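Prokunura desktop sorting arm: a review after one summer at home

I bought the Prokunura kit in June to do one dull job. A relative runs a few holiday lets and makes up welcome trays for them, each with a handful of sachets and small paper packets in a divided wooden tray. The arm is meant to pick the right sachets and put them in the right compartment. Having built it on my own bench with ordinary tools, I can say what the build is like and whether it does the job.

What comes in the box

You get the arm in pieces, a controller board, a power supply, a small camera on a stalk and a suction tip with three spare cups. There is no base board, so I used an offcut of worktop. The instructions are a printed booklet and they are clear up to the wiring, where two pages refer to connector labels that are not on the board. The Medcombe forum has a corrected drawing. The screws are all the same head, which saves a lot of swapping.

The build took me roughly 31 hours, with a good part of that spent on the shoulder joint. If you tighten the belt before fitting the cover plate, you will have it all off again. I did this twice.

Preparing the stock

The arm will not open bags, and it will not pick from a heap with any confidence. Everything has to be out of its outer packing and more or less flat first. I do this on the worktop by the window, with a two-tier corner rack to hold the sachets until they are wanted.

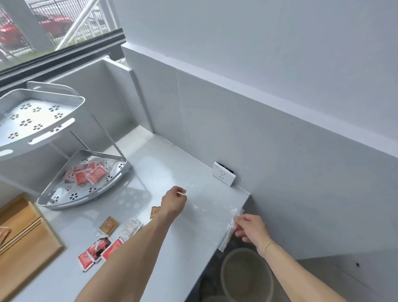
Can the arm cope with plastic film left among the sachets?
It copes badly. The camera sees straight through clear film, the suction cup lands on it, and the arm carries the film off as if it were a sachet. Clear it all away before you start a run.

The paper packets are harder than the glossy sachets. Suction leaks through paper, and any packet with a crease across the middle tends to drop on the way over. Turning up the pump helps a little and makes the whole thing noisier. The softer cup sold by Barajas grips paper much better, and I think it should come with the kit.

Trays

The software wants a drawing of each tray, with the height of the rim and the position of any divider. It comes with a few common shapes, none of them bamboo, and none with a raised edge as tall as the ones I use. Measuring a tray and typing it in takes a few minutes. After that it is saved and you only need to line the tray up with the corner marks.

Be careful if you put two trays end to end. The software treats them as one long tray unless you leave a gap, and then it tries to place things on the rims. I now unpack over them like that when it suits me, and move them apart on the bench.
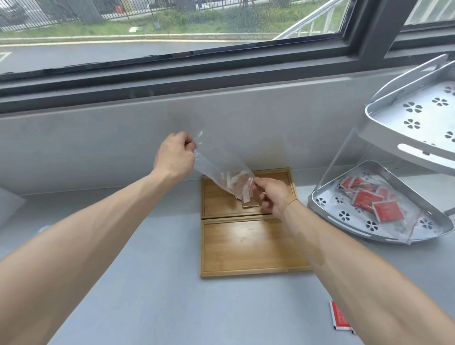 Accuracy

The log for the summer shows 3,948 picks. Most of the failures were in the first fortnight and came from the lighting. The camera dislikes glare, and shiny red sachets under a desk lamp are about the worst thing you could show it. A sheet of tracing paper over the lamp did more than any of the settings.

With flat sachets under even light it is reliable enough to leave running while I do something else in the same room. I would not leave the house. When it does fail, it stops and waits, and the message on the screen is usually the right one.

Speed is poor. Filling a tray by hand is far quicker than waiting for the arm, even when I stop to turn the labels the same way. For a small batch I still do it myself, paper packets at the back and sachets at the front.
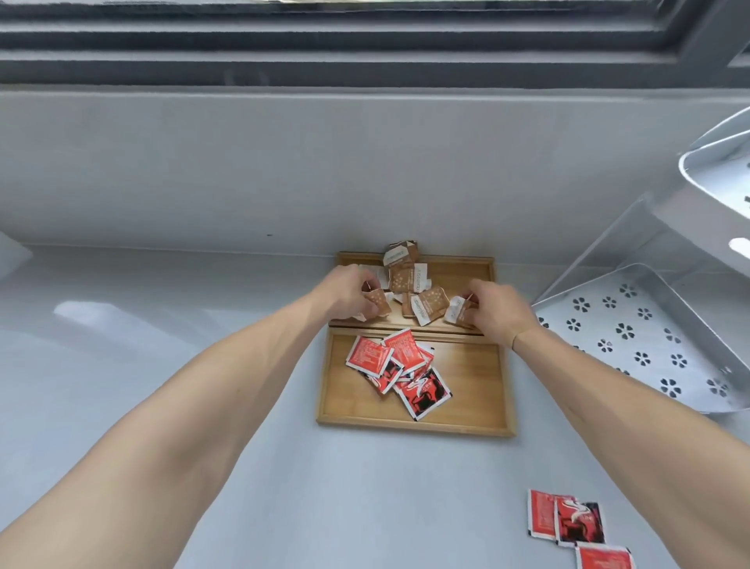 Heriberto Orozco has the same kit and disagrees with me about the speed. He says the default acceleration is set very low for safety, and that raising it by a small step each day until the sachets start to swing gave him nearly double the rate. He also says to re-tighten the base screws afterwards – his worked loose within a week.

I have tried his method and got some of that improvement, though not double. My bench is lighter than his and begins to shake.

Running costs and spares

Suction cups wear out. I have gone through one of the spares and the next is going stiff. Belts are sold through Prastport, who were quick, but the postage cost more than the belt. The pump filter needs a tap over the bin now and then, more often with paper.

Would I buy it again?

I would, for the build. It is solid, the parts fit, and I learnt a good deal about calibration. As a way of getting trays filled it only makes sense if you have a lot of them and somewhere to leave the arm set up. Packing it away means calibrating it again, and that takes most of an evening.

Good: stiff arm, sensible error messages, spares available.
Less good: wiring pages, noisy pump, weak on paper, no tall-rimmed trays in the software.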